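Lenz workshop notes | Home | Notebook | Line 2 | Archive
Last updated: January
Reading time: 2 min

Saturday, morning shift. Caps again.

The packing people at Predport asked us what will stay for them when the Favidell cell takes over the cap folding. I promised to write down what we learn while we do it by hand with the grippers, so this page is also for them.

Both grippers at the small table, black cap, one person. First hold is always on the edge of the opening, second hand waits near. 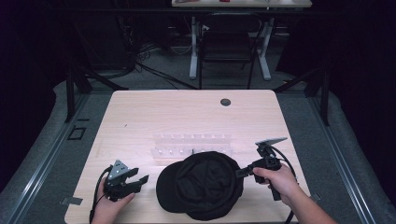
The wrist gets tired before the fingers. After 30 minutes I wanted to change the person, and I think this should be a rule and not a favor. On the packing line people change every 2 hours, but there they use their own hands, and it is a different kind of work.

Old count on the Pliltel sheet is 389 caps for one shift, folded and bagged. We are far under this and I don't want that anybody compares the numbers yet.

The question of how much cloth to take is still open. I prefer a thin pinch at the fold. My colleague on the late shift takes more, and we should decide on one way before we write the instruction.

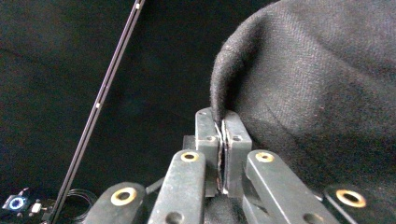 Pinch at the folded edge, dark cloth.

Two of the packers tried it after the coffee break. They were better than us in the first 10 minutes. They know where a cap wants to bend, and they do not look at the fingers at all. I asked them to say aloud what they do, but this made them slow, so I stopped asking.
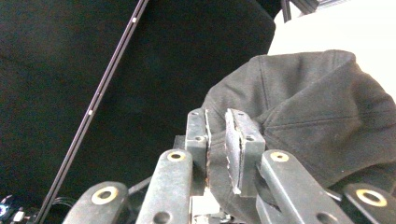 Their worry is the checking job. If the cell folds, somebody stands and looks for bad seams the full day, and they say this is worse for the neck than folding. I have no good answer. To ask Predport: can checking and bagging stay together for the same person?

Also to do: look at the finger pads, order black thread, move the cable on the left side.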